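The Slow Return of the Handwritten Letter

By Abena Akolgo
April 4, 2026

My grandmother kept her letters in a bread tin. It had a dent in the lid from the time my uncle sat on it, and it lived on top of the refrigerator, where none of us could reach it without a chair, so naturally we all wanted to get into it more than anything else in the house. When I was finally allowed to, at the age of 10, I was a bit let down. I had been expecting secrets. What I got was page after page about rain, and somebody's knee, and the price of cloth, and whether a certain cousin would ever get married (she did, eventually, and the letters about the wedding go on for weeks).

I have the tin now, and I think about those letters a good deal more than I used to. I've been asking people this past year whether they still write any, and I had braced myself for a lot of fond, guilty shrugging. There was plenty of that. But there were also a surprising number of people who lit up, leaned in and started telling me about paper.

Shu-fen Hsu was the first. She runs Festaretti, a narrow stationery shop on the hill in Sorndale, with a bell on the door that sticks in damp weather. She took over the lease when it was mostly greeting cards and gift wrap, and for a long while she kept a single shelf of writing paper at the back out of what she calls stubbornness. The shelf is a whole wall these days, and the gift wrap has been moved to the back.

"People come in for one nice pen," she told me, "and then they stand there and I can see them thinking, well, who would I write to? And I just wait. I have a stool. I can wait all day!"

She does, too. I watched her do it to a man in a bicycle helmet, who left with a pad, a packet of envelopes and a worried expression.

Color is what gets most of them through the door. Walk past the window on a gray morning and you'll understand it, all those pinks and corals and mossy greens lined up like candy. Shu-fen believes we're shy about color everywhere except on our desks, and I suspect she's right. I own one bright coat, which I never wear, and a drawer so full of cheerful odds and ends that it won't shut.
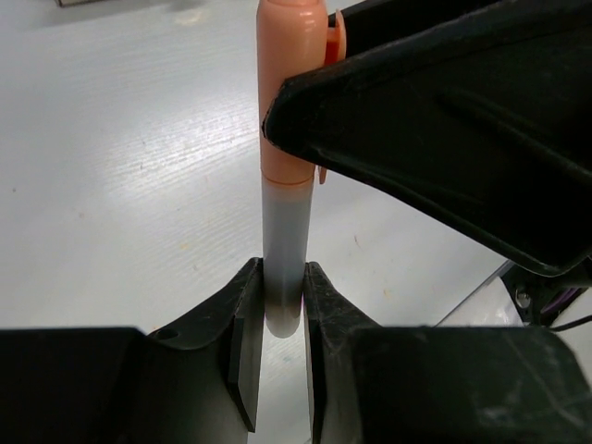
Salmon pink over gray, with a thin ring of darker orange at the seam.

Still, a desk full of pretty things doesn't write to your sister for you. Almost everybody I spoke with had a drawer of good paper they were saving, and the saving had gone on so long that the paper had become a sort of reproach. Hamdia Ayele, who teaches an evening writing class two streets down from the shop, has strong feelings on this point. She makes her students ruin a sheet on the very first night. They have to bring the best paper they own and write down, in full, what they ate that day.

"Some of them look at me like I've asked them to kick a dog," she said. "Then they get to the sandwich, and they start to laugh, and after that they can write anything."

What to put in it

The great fear, as far as I can tell, is having nothing to say. We've grown so used to sending each other the news as it happens that by the time we sit down with a pen the news is all used up. Your friend already knows about the new job. She has seen the baby. She has probably seen the baby more often than you've seen your own kitchen table.

Hamdia's answer, and it's one I've taken to heart, is to leave the news out altogether. Tell your friend what the street sounds like with the window open. Tell her about the argument you overheard at the bakery, and which side you were on. Write about the soup. My grandmother's correspondents never had this trouble at all, because they took it for granted that the rain was worth a paragraph, and reading them now, so many years on, I find the rain is exactly the part I like best. I know how the cousin's wedding came out. I had no idea that the road flooded the same morning and the drummers had to walk.

Length worries people too. One side of one small sheet is a letter. So is a postcard with big handwriting. Chih-ming Chow, a retired surveyor I met in the class, writes to his brother every week and rarely gets past the middle of the page. He signs off whenever the coffee is finished, even if he's partway through telling a story, and picks it up again in the next one. His brother complains bitterly about this and has kept all of them.

I asked Chih-ming how many there were by now. He'd never thought to look, he said, but his brother had, and had written to inform him that the total stood at 113.

About your handwriting

"Mine is terrible" is the other thing I heard, usually before I'd finished my question. Mine is terrible as well. It leans to the right for the first few lines, loses heart and then straightens up, and my lowercase r has been mistaken for nearly every other letter in the alphabet. I once thanked a friend for her "lovely goose" and she's never let me forget it.

But I can tell you that in the bread tin there's a letter from a great-aunt whose writing is so bad that the whole family has been working on one sentence of it for most of my life. We've got as far as "the blue" and "never again." We bring it out at holidays. I wouldn't trade that sentence for any amount of good penmanship, and I'd be a little sad if someone solved it.

If it really bothers you, slow down and write larger. Skip a line between lines. Hamdia also suggests a softer surface under the page, such as a few sheets of newspaper, and I tried it and was amazed at how much kinder it was on the hand.
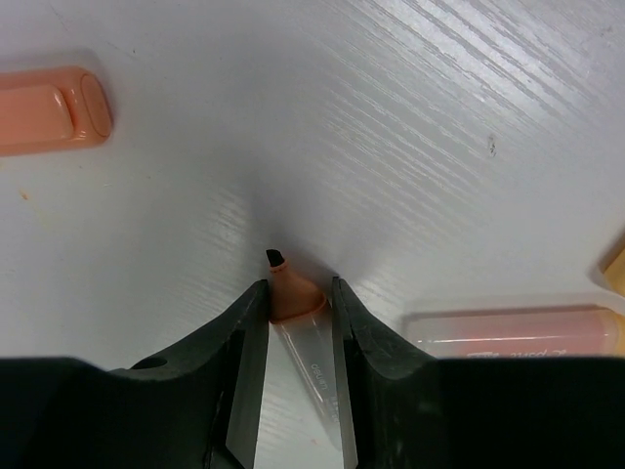
Getting it into the mail

A great many letters die at this stage, sealed and addressed and leaning against the fruit bowl. I've found some of my own in coat pockets a full season later. The trick (I got this from Shu-fen, who got it from a customer) is to keep the stamps in the same box as the envelopes and to put the stamp on before you write a single word. There's something about a stamped envelope that nags at you. You've spent the money already, so you may as well finish the job.

Addresses are their own puzzle. I realized partway through writing this piece that I didn't know the street address of my closest friend, whom I talk to nearly every day. I had to ask, and then of course she wanted to know why, and there went the surprise. Feng-yi Shek, who shares a table with Chih-ming in the class, keeps hers in a little cloth-covered book with so many crossings-out that the page for K is nearly solid ink. Most of those belong to a single family, the Kaos, who have apparently never stayed put anywhere. She won't start a new page for them. She says she likes to see where they've been.

Festaretti is putting on a letter table in June, out on the sidewalk if the weather's decent, with free paper and 2 long benches borrowed from the bakery. Shu-fen has ordered 3000 envelopes. Her supplier called back to ask if she'd typed it wrong, and she told him to send them along and mind his own business. I've promised to come and sit for an afternoon, and I've already told my great-aunt's daughter to expect something in the mail, with the rain in it, and a question about what on earth was blue.

More from Home & Habits
- The Cookie Tin Where Every Button Ends Up
- A Weekend Walk Through Old Sorndale
- Learning to Like the Smallest Room in the House
- My Mother's Omach Teapot and Its Three Lids
- Bread for People Who Forget About Bread

Contact the editors | Subscriptions | Copyright 2026, all rights reserved | Back to top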